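**Shared kitchen: new tableware and lunch arrangements**

Residents of Gosselin House are advised that the shared kitchen on the ground floor has reopened following the replacement of its tableware. The previous crockery had become chipped through long use and was withdrawn in September. The new plates and bowls were supplied by Dinis at a total cost of £461, met from the household budget.
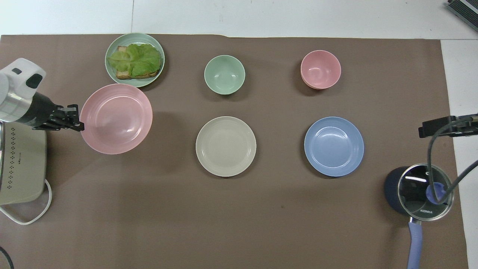
Lunch will continue to be prepared and served at the long counter between noon and two o'clock, and residents are asked to lay out what they need before they begin cooking. Plates and bowls may be taken in any colour. The flat plates, such as the green one used for an open sandwich with lettuce, are suitable for cold meals, while the large pink bowl is intended for salads and other dishes to be shared. Pots should be returned with their glass lids. Paper mats are kept in the second drawer and should be put down before food is set out.

Each of the 14 flats may borrow one place setting for use upstairs – two plates and a bowl – provided that it is entered in the kitchen book and returned by the following morning. Breakages should be reported to Gordon Girard at the house office. Requests for additional items may be left with Mackenzie Arsenault, who will place the next order.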